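Petgate Condiment Basket

A set of short tabletop recordings about putting condiments into a basket and taking them out again. Maintained by Ritva Hyvönen and Iestyn Bellis. The working name during recording was "Garer", and some of the older folder names still use it.

What is in it

2,156 clips of bottles and jars being moved in and out of a wire basket
3,459 still pictures, taken from the clips at points where the basket is at rest
A plain text list of the items used, with a short name for each
A notes file with corrections

The folders are named by task: fill, empty, swap, find. Swap means one item comes out and a different one goes in. Find means a named item is taken from a full basket and set down on the table. The clips in find are the longest and also the ones with the most failed tries. Failed tries are kept and marked "no" in the result column.

The items

All items are ordinary kitchen condiments in their original bottles and jars. We picked them for a spread of heights, widths and lid types. Lids matter more than labels in this set. When the basket is full, the lid is often the only part of a jar that shows, and several jars have lids of the same color. The short names in the item list go by lid color first, then size, then what is inside.

Items were replaced when a label started to peel or a lid cracked. A replacement keeps the short name of the item it replaced if it is the same product in the same size. If it isn't, it gets a new name, and the notes file says which session it came in.

The basket

One basket is used in all of the fill, empty and find clips. It is rectangular and made of thin wire. Swap uses the same basket except in the April sessions, where Róisín Kavanagh used a slightly deeper one from the Andumholm kitchen. Those sessions have "deep" in the folder name. If you want only one basket in your data, drop them.

The basket was usually placed near the back of the table, close to the corner. A few sessions have it in the middle or near the front edge. Placement is given in the session table as back, middle or front.

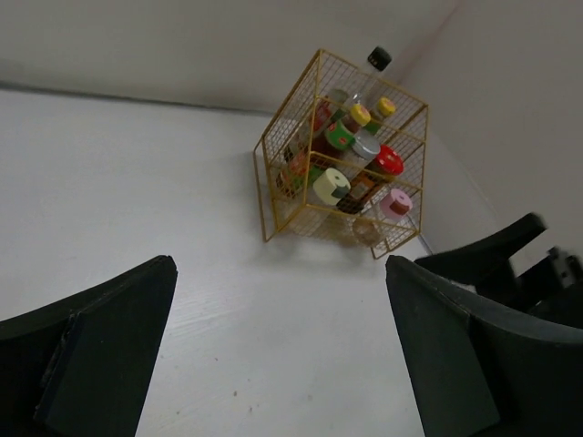

Basket on the white table, back corner, with bottles and jars inside.

Packing order

For fill, the tall bottles go in first, against the back. Jars go in next, and small items fill the gaps. The basket counts as full when no listed item can be added without lifting another one out. Daithí Hanrahan checked this at the end of each fill clip and wrote down the items in the basket. That list is in the contents column.

For empty, any order is allowed, and the items are set down on the table with space between them. Items that tipped over were left where they fell until the clip ended.

Session table

session: folder name
task: fill, empty, swap or find
placement: back, middle or front
contents: short names, separated by semicolons
result: yes or no
note: free text, often blank

Known problems

The contents column is in packing order for fill and in no special order for the other tasks.

Two small jars were entered under each other's names for one Monday session. The names have been fixed in the table but not in the free text notes.

Clear bottles are hard to outline, and the outlines for them are rough where the wire crosses in front. Aidan Hennessy redrew 400 of the outlines by hand. These have "redrawn" in the note column of the stills list. The rest are as they came.

Shadows from the basket were sometimes outlined as part of it in the first release. We think all of these are gone, but please write if you find one.

Changes

Release 2 adds the find task, fixes the jar names and splits "deep" into its own folders. The Ackroyd sessions were taken out because their item list was never finished.

Questions and corrections go to Ritva. Please include the session name and the time in the clip.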